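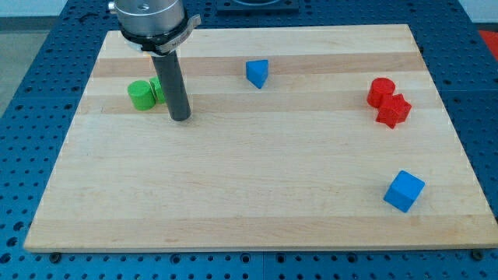
Mark Anthony Dimaculangan

Room check before the Saturday grief circle, Larnard hall

I run through this before anyone arrives, and I've scribbled my comments as I go. Pinch it for your own group if it's any use!

Front door and ramp: OK. The mat's been curling up again so I rolled it away.

Quiet room (for anyone who needs to step out): OK. Tissues, water, lamp on. Door opens from inside without the key, I tried it 3 times.

Crisis numbers on the wall: NOT OK. Somebody had pinned the Umali choir flyer right over them. Moved it, and put a second copy in the loos where people can read it in private.

Candles: battery ones only, please. I love a real flame as much as anyone, but the smoke alarm doesn't.

Chairs: one wobbly, tagged 1398, gone to the shed.

Facilitators: two needed, two confirmed (me and Hono). After last month's session on suicide loss we both stay on for a cuppa and a debrief, and I'd like to keep that going.

Kettle cord: frayed near the plug. Unplugged it, new one on order.

Next check: same again, 5 pm.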